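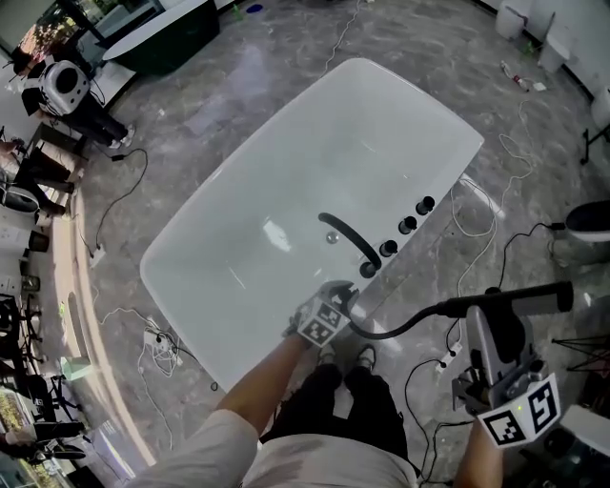

White tub with black faucet and knobs, gray marble-pattern floor.

Saturday, July 28, 2007

Got out to the Stermont grade this morning for the first time since the track work finished. I parked by the old section house at 5 and had the place to myself until after seven.

First train was an eastbound manifest with three units up front and one pushing. It was heavy, mostly covered hoppers and lumber, and it came up the hill at a fast walk. You could hear it for a long time before the headlight showed in the cut. I shot it from the north side, which was a mistake with the sun where it was. The lead engine is fine but everything behind it is a silhouette.

Shahram Dehghan showed up with his scanner and a bag of donuts. He had heard the dispatcher talking to a westbound at Hurent, so we moved down to the second signal and waited. That one turned out to be the empty grain train, over 100 cars, and it rolled through on the dynamics without slowing much. I got a decent going-away shot of the rear unit. The paint was clean enough that I think it was new this summer.

The new siding at Caruso is in service now. It runs nearly 3,000 feet longer than the old one and the switch at the west end has been moved past the road crossing. The spot where I used to stand is ballast now. There is still room on the south side by the fence, but you need a longer lens. My 200 was just enough.

We sat through a dead stretch from nine to eleven. One hi-rail truck, nothing else. Shahram thinks they were holding everything for a slow order near Flutmont. I didn't hear anything about it myself, but the next three trains came through right on top of each other, so he may be right.

Best of the day was the last one, a stack train with two pushers on the rear, both working hard. I shot it coming around the curve and then again from the overpass. The overpass shot is the keeper.

I'm going through the rest of the pictures tonight and will post them in order. Next trip is probably September, when the light gets lower and it isn't so hot by noon.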